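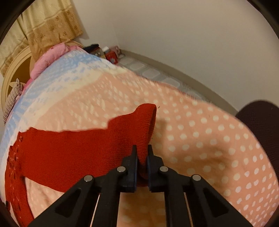 Niveo

README, last touched February 23, 2022

Niveo is my attempt at a dataset of clothes being handled on a bed, recorded with hand-held grippers. I'm building it at home, with the printing and soldering done at Wikuvik, the shared workshop down the road (bring your own filament, the communal roll is always damp). The folding arm it's meant to train is called Prollilach, and at the moment it lives in bits under my desk.

What you get

339 clips, each in its own numbered folder. Every folder has the video, a text file of jaw openings and a notes file. Please read the notes! I type them straight after recording and they say things like "sleeve went under, started again". 8 clips have no jaw file at all because I knocked the cable out, and I've left them in for anyone who only wants video.

The split is 177 clips for training and the rest for whatever you like. I did it by garment, so a jumper in the training part won't turn up in the other one.

Knitwear

I started with shirts and got bored of them very quickly. Knits are much more fun -- they stretch, they sag, and a pinch that looks fine at the start can end up holding a single loop of yarn. Red is a pain for my segmentation script too, particularly when there's pink or peach bedding nearby, so if your masks come out blobby in those folders, it's probably not you.
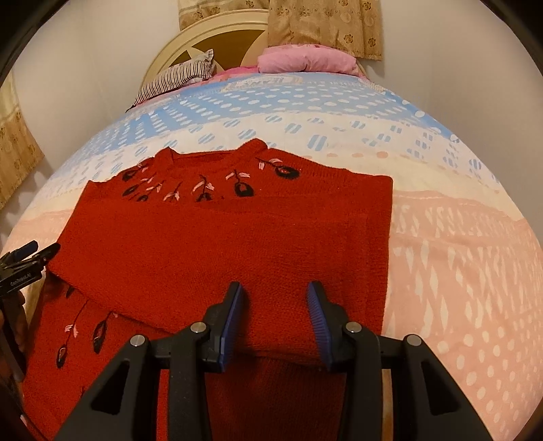

Lukáč

I went back and forth on embroidery. The red jumper with the black buds and pink leaves along the yoke is just the sort of thing I want in here, as the pattern gives you something to track when the knit itself is one flat colour. The catch is that my tracker loves those flowers a bit too much and forgets there's a hem. Suggestions welcome.

Known problems

The lens is very wide, so beds look domed and the corners go black. I haven't undistorted anything. The calibration file is in the top folder if you want to have a go.

Clip lengths are all over the place. The longest runs to 875 frames, mostly me dithering over a sleeve.

Labels are mine alone and I change my mind about what counts as a fold versus a bunch. If in doubt, trust the video.

Still to do: socks, a proper loader script, and new springs for the left jaw.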